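Dridness Home Help
Cleaning and Care > Surfaces and Furniture

Getting a small scuff off matt grey panels, and cleaning a woven basket

Viewed 1412 times

pegandbasket

I look after a play corner in a community room in Dridness. There is a white table in it with grey panels behind, and we keep the toy fruit there in a dark basket. I have two things I'd like help with before we open up again in April.

First is the grey surface. It has a matt finish and it shows every finger mark. Most of them come off with a damp cloth but there is one small grey-brown mark, upright, about as big as a fingertip, which I have wiped several times. It is a bit away from the thin dark line and not on it. There are also some very faint patches lower down that I can only see when the light is a certain way. I don't know if those are smears I have made myself by wiping or if they are in the finish.

I don't have the maker's leaflet for the panels. I have washing-up liquid, bicarbonate of soda, a melamine sponge and a bottle of Flonen cream cleaner. Which would you try first? I would sooner live with the mark than end up with a shiny patch.

Second is the basket. It's woven, very dark brown, and I think plastic but I'm not certain. Crumbs and dust get down into the weave. Can it go in water?

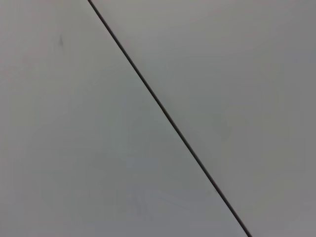 oldgloves

Put the cream cleaner back in the cupboard. Anything gritty will polish a matt surface and then you have a shiny spot that shows more than the mark did. The same goes for bicarb used as a paste. The melamine sponge is also an abrasive, although it doesn't feel like one, and I would leave it until last.

What I'd do:

Put a few drops of washing-up liquid in a bowl of warm water. Wring a microfibre cloth out well, hold it on the mark for a minute and then wipe lightly in straight lines. Go over it with a second cloth and plain water, then dry it. The drying matters because soap left behind gives you exactly the kind of faint patches you mention. I think that is what yours are, but I can't be sure. Try wiping the lower part with plain water only, dry it straight away and look at it again in the same light.

If the mark is still there, try a clean white pencil rubber. Use no pressure to speak of, and test it low down in a corner first. Brush the bits away dry.

Keep the cloth fairly dry when you get near the dark line. If that's a join, water will sit in it.

3 people found this helpful

Flat9

just use a baby wipe, works on everything

0 people found this helpful

oldgloves, replying to Flat9

Some of them leave a film on matt finishes. If you do use one, rinse afterwards.

pegandbasket, replying to oldgloves

Thank you. I had been leaving it to dry by itself, so that may be where the patches come from. I have put the cream cleaner away. I still don't know what the basket is made of. It has a thicker twisted edge all the way round the top, and you can see light through the sides.

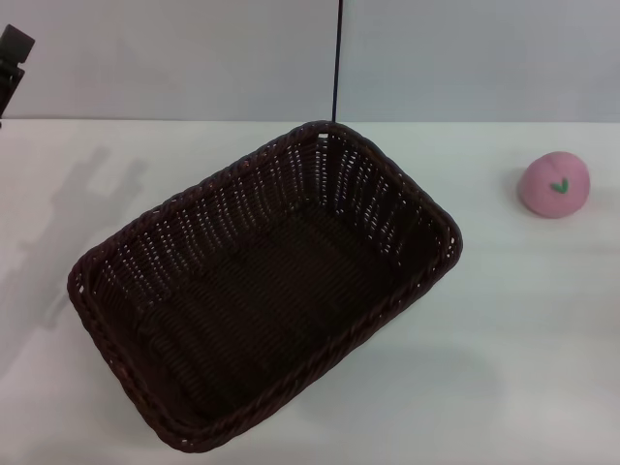 Dark woven basket on the white table, toy peach to the right of it.

Bustamante_Lane

I can only help with the basket.

It looks like plastic rattan to me, but I wouldn't swear to it. Look at a cut end underneath. Plastic strands are the same colour all the way through and have a smooth, clean end. Natural cane is paler inside and looks fibrous.

If it's plastic, take the toys out, knock it upside down over a bin, and run the vacuum brush over the floor of it. The weave is closer there and that's where the crumbs will be. Then put it in lukewarm water with washing-up liquid for 30 minutes, go over it with an old toothbrush, especially along the twisted rim, and rinse it under the shower. Stand it on its end to drain. Mine takes most of a day to dry out at the rim. Don't use very hot water, as ours went out of shape at the corners after somebody washed it at 70 degrees.

If it's cane, don't soak it. Vacuum it, wipe it with a barely damp cloth and dry it away from the radiator.

For crumbs I'd put a piece of plain cotton in the bottom. You can get offcuts from the fabric stall at Drarnance market, and it goes in the wash with everything else.

5 people found this helpful

pegandbasket

Checked underneath and the ends are dark all the way through, so I'll soak it. I'm going to try the rubber on the panel tomorrow morning.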